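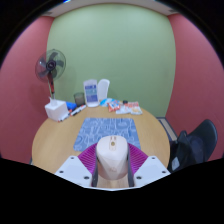

Re: [welham-smallrooms] A table that has to be everything

From: Chiamaka Uzor
To: welham-smallrooms
Date: 2022-03-19

Zarmeena Khattak wrote:

> Hello all, I'm fairly new, so sorry if this has been done to death.
>
> We've moved into a flat where the only table is the one we eat at, and it
> is also where my daughter draws, where I do my marking and where the post
> lands. By teatime you can't find a bare patch big enough for a plate. I
> clear it, it looks lovely, and the next evening it's the same again. I've
> bought two lots of those stacking trays and all that happened was that the
> trays filled up too and then I had trays on the table.
>
> Questions, if anybody has the patience:
>
> 1. Do you keep things ON the table at all, or is the aim to have it bare?
> 2. Is there any point in a mat? My mother swears by one, and I think it's
> one more thing to wipe.
> 3. What do you do about snacks? They seem to breed.
> 4. Ours is a rectangle, but we could swap it with my brother's oval one.
> Would you?
>
> Thanks in advance,
> Zarmeena

Oh, I'm so pleased somebody asked this! Welcome, Zarmeena. I have strong feelings about tables and my family have stopped listening to them, so you are getting the lot. The photo up there is my own table on an ordinary day, and I'd like you to note the snacks at the back before you go thinking I've got it all worked out.

I'll take your questions in order, more or less.

1. On the table or bare?

On! I tried bare for ages. Every morning I carried the whole lot to the sideboard and every evening I carried most of it back, and the sideboard ended up worse than the table had been. (Yetunde Abubakar will remember, she came to stay in the middle of it and couldn't find the teapot.)

What works for us is having the back of the table be the place where things live and the front be the place where things happen. So the tissue box stays in its corner, the cup stays over by the wall, and the printed sheet I need to look at goes in the upright holder next to it. I can't tell you how much I love that holder. It's a plain white frame, it takes up next to no room, and a sheet of paper standing up gets read, where a sheet of paper lying down gets a mug put on it. If you buy one thing, buy one of those. Then give the stacking trays to somebody with an office.

My only rule for the back row is that a thing has to be used at the table to be allowed to live at the table. Tissues, yes. Pens, yes. Light bulbs waiting to go back to Stullon, no, even though it's on the way to the door and even though you'll definitely take them tomorrow.

The markers are my weak spot. They ought to go back in a pot after use and they hardly ever do, as you can see -- lying there side by side like they've paid for the seats. I've made my peace with it. They've got caps on, and a capped marker never hurt a table.

2. The mat

Your mother is right, sorry! I was with you until I had one, and now I'd be lost.

Mine is the blue one with white doodly outlines all over it, and it sits in the middle of the front part. It is a wipe, yes, but it's a wipe of one small rectangle where it used to be a wipe of the entire table plus a scrub at whatever had dried on. More to the point, it keeps the space. People who will happily put down keys, a library book and half a satsuma on bare wood will stop short of putting them on a mat. I have no idea why. Even my uncle does it, and he parks his hat in the fruit bowl.

A few things I've learned by buying the wrong ones:

- Get one that lies flat out of the packet. I had one that arrived rolled and it stayed rolled, in its heart, for the whole of its life.

- Get a colour that is nothing like the table. Ours is pale wood, so a blue mat is easy to spot even for somebody coming in with their arms full. A pale mat on a pale table vanishes and then it gets the post put on it.

- A bit of pattern is kinder than plain. Plain ones show every crumb by lunchtime.

- Leave room in front of it for your wrists if you're writing. I started with mine right up against the edge and it drove me mad.

For your daughter's drawing I'd have a second, scruffier mat that only comes out for that. Emmett Quintanilla posted here last July about using the back of an old roll of wallpaper, taped underneath, and it's a cracking idea if you've got the wallpaper. Have a look in the archive, he had a good tip about the tape as well.

3. Snacks

Ha. Well. I did say to look at the photo.

They do breed. My theory is that each packet is lonely and calls out to the others. What I do, when I'm being good, is a sweep after supper: everything edible off the table and into one tin, lid on, tin in the cupboard. The whole job takes less time than the kettle. When I'm not being good, they pile up at the back edge and I push them along towards the right until they run out of table, at which point it becomes urgent and I do the sweep.

I'd say don't fight them coming to the table, just give them a bedtime. We did try a nice bowl, a Ukside one I'd got for 12 pounds in their sale, and all a nice bowl does is make it look as if they're invited. The bowl now has onions in it and we're all happier.

4. Oval or rectangle

Swap! Ring your brother tonight before he changes his mind!

I've had this oval for 12 years. It came from Bermúdez when they still had the little showroom behind the station, and I went in for a lamp. What I didn't appreciate until we got it home is what the curve does in a small room. You can get past it with a laundry basket without bruising your hip, and there isn't a corner seat that somebody has to sulk in. The front edge comes round to meet you when you sit down, which is lovely for doing anything fiddly.

The drawback is that square things don't tuck in neatly at the ends. A box on a rectangle goes into its corner and is done. A box on an oval always looks a bit as though it has just got off a bus. It took me a while to stop nudging ours about.

Measure before you commit, though. You want 80 cm behind the chairs if people have to walk past while others are sitting, and I would treat that as the least you can live with. We had less than that in our old place and meals were like a game of sardines. Ekene Okoro has a way of doing this with newspaper, where you lay the shape of the table out on the floor and live round it for a weekend. I thought it was daft and then I did it and moved the bookcase. Ekene, if you're reading, would you post the instructions again? I lost them when my laptop went.

One more thing you didn't ask

Do it in small bites. When I finally sorted ours I gave myself six evenings and only did one patch each evening, starting with the bit nearest the wall because that's where the oldest stuff was. I found a birthday card I'd written and never sent, and a key that fits nothing we own. If you clear the lot in one go you get the lovely bare table you described, but you haven't decided where anything goes, so back it all comes. With one patch you have to look each thing in the eye.

The first evening I only got as far as the pens. I sat there scribbling with every single one on the back of an envelope, and chucked the dead ones, and I was so cheerful about it that I made everybody come and look at the envelope. The second evening was paper and was much less fun, I won't pretend. Have a biscuit ready.

And please do send a picture of yours, before or after or halfway, whichever you like. I love seeing other people's tables far more than is normal. Does anyone else have one they'd share? I'd especially like to hear from people with drop-leaf ones, as my cousin is thinking of it and I've got nothing useful to tell her about whether the leaf stays up all week or whether you're good and fold it away.

Good luck with the swap, Zarmeena, and tell your mother she's got an ally.

Chiamaka

PS -- If your brother's oval has a pedestal underneath, sit at it properly before you say yes, with your knees in and a chair on each side. Ask me how I know about the stubbed toes.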